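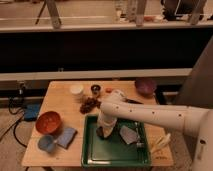 Progress report to the Rosser fund, 22 August 2018
Prepared by Heledd Price

Reconstructing the Suditz rose engine: second period

I am delighted to say we have turned our first rosette! It is shallow and slightly lopsided, but it came off a headstock built entirely from the Suditz drawings, and we are all very pleased with it.

Work since the last report

The frame was finished in July. We used ash for the bed and beech for the rocking uprights, as the drawings ask, and cut every joint by hand so that we could note how long each one took. The bed alone came to 265 hours, well over my estimate, and most of the extra went on the long mortises.

Six of the 17 pattern discs are now cut in brass. The finer ones chatter badly against the rubber (the little steel finger that follows the edge), and we think the spring is too weak. A heavier one is on order.
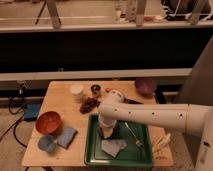
Arm and tray on the table.

The treadle has been the real puzzle. The drawings show a cord running up to a pole, but the spindle has to turn slowly and in one direction for this sort of work, so we tried a large flywheel with a crank instead. It runs beautifully — slow, steady and almost silent — and I would love to know if the Suditz turners ended up doing the same.

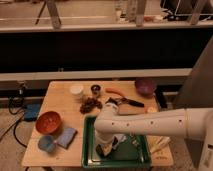
I have written to the archive at Dendedeck to ask for copies of the workshop accounts, which may list a wheelwright.

Spending

Timber and brass are within budget. The tool steel cost more than planned, and I have moved money across from travel to cover it.

Next period

We will cut the remaining discs, fit the new spring and try boxwood in place of the lime we have been practising on. The public turning day is still on, and I do hope someone from the fund can come and have a go on the treadle.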